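Llevo dos semanas sin leer otra cosa que recetarios viejos y estoy encantada. Todo empezó en la librería Danow, esa que tiene las cajas de saldo en la entrada, donde encontré un tomo gordo, sin sobrecubierta, con 359 recetas y los márgenes escritos a lápiz de arriba abajo. Me costó 3 euros. ¡Tres! He pagado más por un café con leche y una magdalena triste.

Lo que me tiene enganchada son los apuntes. En el arroz al horno, la dueña anterior (yo digo dueña, a saber) puso «menos caldo, siempre menos caldo» y lo subrayó con tanta fuerza que se nota en la página siguiente. En las berenjenas rellenas hay un «no» enorme, sin explicación. Y en el bizcocho de limón, con otra letra, más redonda: «este para cuando venga Farkier». No tengo ni idea de quién era Farkier, si era apellido o apodo, pero le he cogido cariño, porque el bizcocho está buenísimo. Lo hice el primer fin de semana y lo repetí al siguiente con la ralladura de otro limón más, que es lo que pedía.

También me ha dado por fijarme en cómo están escritas las recetas. Las de antes confían muchísimo en quien las lee: «se fríe lo justo», «un horno alegre», «harina, la que admita». Al principio me desesperaba -- yo soy de balanza y temporizador --, pero al tercer intento con las rosquillas empecé a entender lo de la harina que admite. La masa deja de pegarse y ya está, paras. ¿Cuántos gramos? Pues no lo sé, y me da bastante gusto no saberlo.

El capítulo de conservas es otra maravilla. Ocupa una barbaridad, con membrillo, pimientos, tomate de varias maneras y un encurtido de coliflor que aún no me he atrevido a probar. Junto al tomate hay una columna de fechas a lápiz, una por año, y entre la primera y la última van más de 40 años. La misma salsa, apuntada en la misma página, verano tras verano. Esa parte la leí dos veces seguidas, de pie en la cocina, con el delantal puesto y el sofrito a punto de agarrarse.

Así que he empezado a escribir en los míos. Cuesta, ¿eh? De pequeña me enseñaron que los libros no se pintan, y la primera vez que acerqué el lápiz al de legumbres me sentí una delincuente. Pero ahí está: «potaje de abril, sobró perejil, faltó sal». No será gran literatura, aunque me hará falta la próxima vez.

Me quedan por probar las empanadillas de bonito, la sopa de almendras y un flan «de domingo» que lleva una cantidad de yemas de lo más alarmante. Si alguien tiene en casa un recetario garabateado, que me cuente qué pone en los márgenes, por favor, ¡quiero saberlo todo!
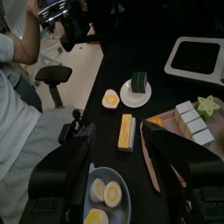 **Sandamali Roy** · 30 de septiembre de 2025

Escribo sobre cocina de casa y libros usados. Los comentarios están abiertos y los leo todos, aunque a veces tarde un poco en contestar.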